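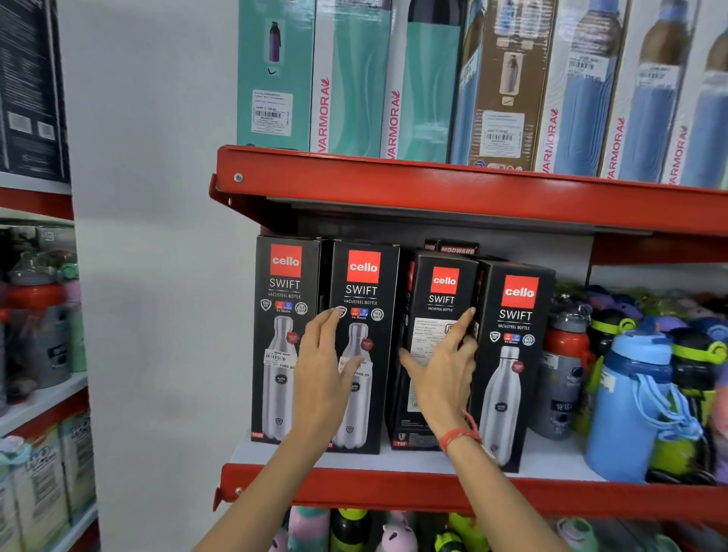 Every spring the Draver at our Minduleck shop gets its big service, and I like to put a page up afterwards for everyone who asks how a shelf-tidying machine is kept in good order. Ours had 1,445 hours on the clock this April, so it was more than ready for a bit of care! We wash the suction cups in warm soapy water, wipe down the rail, and then go back to the shelves by hand before the arm is allowed near them again. The black Cello Swift boxes are a good place to begin – they stand upright on a flat red shelf, they're glossy, and one turned side-on shows its white information label where the machine wants to find the front. A box tipped back like the third one gets squared up by hand for the first run, so the Draver has a neat row to learn from, and after that we tilt one on purpose and let it try for itself.

The price stickers get a thought as well. Two of the bottle pictures have a white one marked 1099.00, and suction cups don't love the edge of a sticker, so we set the pick point lower on the box and save it under its own name. The children's bottles further along, with all their coloured lids and that one hanging strap, are on the skip list for now (I'd dearly love to get them off it by next year).

After the shelf comes the slow part. We swap the two Halvorsen filters, set the arm speed to 7 on the dial, and leave it there for a whole morning while the kettle does its share of the work. Punex suggest a fresh set of cups after up to 3,000 lifts, and we write the count in pencil inside the cabinet door, under last year's.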